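Re: [andarwood-users] letterboxed head camera and object poses off in the counter scenes
21 September 2022

On the letterboxing question, quoting the relevant part:

> We are on Andarwood with the Siqueira perception node and the stock
> kitchen counter scenes. The head camera comes out of the simulator
> wide, and the node pads it top and bottom with black to make it square
> before it goes to the policy. That part is fine. What is not fine is
> that the object poses we get back are shifted toward the middle of the
> picture, and the shift gets worse the closer an object is to the near
> edge of the counter. Left and right look correct. We replayed 376
> episodes and it is the same in all of them. The grasp planner then
> asks for a point that is short of the object. Is this the padding, or
> is our camera calibration wrong? We have not changed the intrinsics
> file. Also, is there any way to get the two arms to stop waiting for
> each other? It makes replay very slow.

It is the padding. Your calibration is probably fine.

The node does two things to each picture, a resize and a pad. When it pads, it has to move the principal point down by the height of the top band. It does that. What it does not do is leave the vertical focal length alone. There is an old line in the camera info code that scales fy by the ratio of padded height to original height, left over from when the node stretched the picture to a square and did not pad it. With stretching that line was right. With padding it makes fy too large, so every vertical offset from the center comes back too small when you project a pixel out to a ray. The error is zero on the center row and grows as you go away from it, and that matches what you see. Horizontal is not touched, which also matches.

I reproduced it here with one of our own two-arm episodes. We run the same counter scene with the left arm and right arm on separate planners.
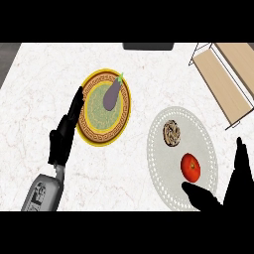
Padded head camera view from my test episode, left gripper near the plate and right gripper near the tomato.

The tomato is a good object for checking this and the eggplant is less good. The tomato sits well below the center row, close to the bottom band, so the wrong fy has a lot to work with. With the old line in place the returned point was on the far side of the true one, and the right arm was sent there. The plate and the eggplant on the left are nearer the middle of the picture and the planner coped with them. If you only test on things in the middle you can miss this for a long time. We did.

The fix, in the camera info function:

fx = fx * scale
fy = fy * scale
cx = cx * scale
cy = cy * scale + pad_top

There should be no other term on fy. Here scale is the resize factor, the same for both axes, and pad_top is in pixels of the output picture. If you have pad_top in input pixels you need to multiply it by scale first. Check which one you have, the config file does not say.

Two more things to look at while you are in there.

First, the depth picture. It goes through a different path and gets padded with zeros. The point cloud step drops zeros, so you get no points from the bands and that is correct. But if you turned on hole filling, it runs after the padding, and it will happily fill the bands from the nearest valid row. You then get a sheet of points that follows the front of the counter and the collision checker treats it as an obstacle. In our runs this added almost 2,000 points to the cloud. Either run the hole filling before the pad or mask the bands out afterward. I do the mask because it is one line.

Second, the segmentation masks. An object that runs into the band gets a mask with a flat bottom, and the centroid of that mask is not the center of the object. The lace placemat does this in the view I posted. It runs down into the band, so its centroid comes out too far up the picture. We do not grasp the placemat, but we do use it as the region for "put it on the mat" goals, and the goal point was wrong until we fitted an ellipse to the visible border. The same applies to the shelf at the upper right, though for that one we take the pose from the simulator and skip perception altogether.

About the arms waiting for each other. By default the replay tool puts both arms on one timeline and steps to the slower one. You can set

sync_arms: false
min_clearance_check: true

and they will run separately, with a clearance check between the links at each step. Leave the second one on. With it off replay is faster, but a run that would have been stopped for an arm collision is counted as good and you will not find out until you train on it. For episodes where one arm works on the left of the counter and the other on the right the check almost never fires. For handovers I leave sync on.

On our side replay of a batch of 900 episodes went from overnight to something I can wait for. I did not time it properly.

I have put the fy change on a branch called pad-fy-fix. The Zaltport people use the same function through their wrapper and they still stretch, so it cannot just be deleted for them. The branch checks the resize mode and keeps the old term for stretch. If someone who uses the wrapper could run it before I merge, that would help. I would like it in before the December release.

After you apply it, please re-run at least 3 of your bad episodes and compare the returned pose with the simulator pose in the camera frame, not in the base frame. In the base frame you also pick up any error in the head joint angles and it is hard to tell the two apart. If there is still a vertical error that grows away from the center row, send me the camera info message from before and after the node and the resize section of your config.

The Fasthorpe scenes use a different head camera with its own info file. I have not checked those.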